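Brenell Socks: README

Contents

Brenell Socks covers one household chore: pairing ankle socks and hanging them from a clip hanger. It has 800 entries. Of these, 723 have been checked for color and pairing, and the rest are marked "open" in the notes column.

What is on the table

A typical layout is a light wooden table with two rust-red socks that match and one blue sock that has no partner. The socks start out flat, side by side. The hanger is the kind with a row of clips.

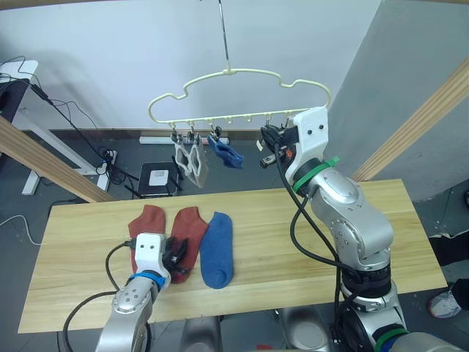

Kershaw wrote in to ask that the blue sock be labeled "single" instead of "leftover", as it may have a partner in another load. The label was changed in version 2.

Pairing rules

Two socks are a pair if color and style both match. Toe direction does not matter. Slight fading is ignored. A sock with no match stays on the table and gets no clip number.

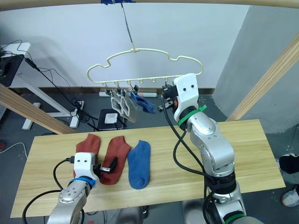 Clip numbers run from left to right, starting at 1. Both socks of a pair go on neighboring clips, and the pair takes the lower number. Socks sharing one clip are entered on separate rows.

Known gaps

No knee socks. Wool is underrepresented. The Virnis folder uses the old color names, so "brick" there means rust-red.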